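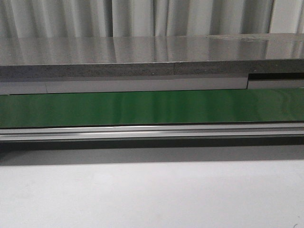

Data collection for the Prurness project took up most of the second half of the course. The aim was to record enough teleoperated demonstrations of a transfer task to train an imitation policy, and to find out how much of the policy's error came from the examples themselves. The background behind the cell was held constant for all sessions: a plain curtain in vertical folds, with a glossy gray top in front of it. The gloss turned out to matter. The folds of the curtain show up in the surface as blurred streaks, and an early policy trained on 400 episodes changed its outputs when those streaks were altered in the input images. The shiny green panel along the front has the same problem to a lesser degree. We handled both with brightness and contrast augmentation during training and left the cell as it was.

Each episode consists of two image streams, the joint positions, the gripper command and a text label. One stream comes from a fixed camera and the other from a camera at the wrist. The streams are written by the Stusano logger, which stamps every sample against a single clock. Before this was set up, the wrist images lagged the joint readings by 22 ms, and the first recordings had to be discarded. The lag was not visible in playback. Lena Nowicki found it by plotting gripper command against finger motion.

An episode was kept if it met the following conditions:
Both streams present from first sample to last
Gripper closed at the start and at the end
No pause by the operator longer than the limit in the config file
Label chosen from the fixed list

The planned total was 4000 episodes. At the close of recording on 6/24/21 the set held 1389 that passed all conditions. Most rejections were for pauses, which operators tend to make just before a grasp. We considered trimming the pauses automatically — the script exists in the repository — but the trimmed episodes contained small jumps in joint position and were left out of the final set.
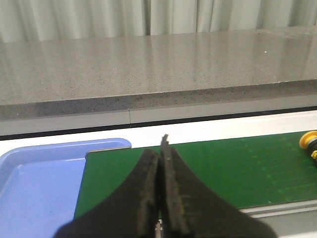
Why record failed grasps at all? A policy trained only on clean runs has no examples of what to do after a miss, so failed attempts were kept whenever the operator recovered and finished the task.

The wrist view is the harder of the two to learn from. The closed fingers take up much of the lower center and hide part of the green belt and a little of the blue tray beside it. The finger surfaces are also rough and speckled, and the segmentation model we tried first (Sikora, default weights) split them into several regions. We dropped the segmentation step and passed the raw wrist image to the encoder.

Training used the Drendard codebase with the batch size reduced to fit one card. Two policies were compared, one with the fixed stream only and one with both. The second did better on the grasp phase and no better on the transport phase. The held-out episodes came from the same operators as the training episodes, so the result says little about new operators. A split by operator is listed under remaining work, together with a second pass over the labels.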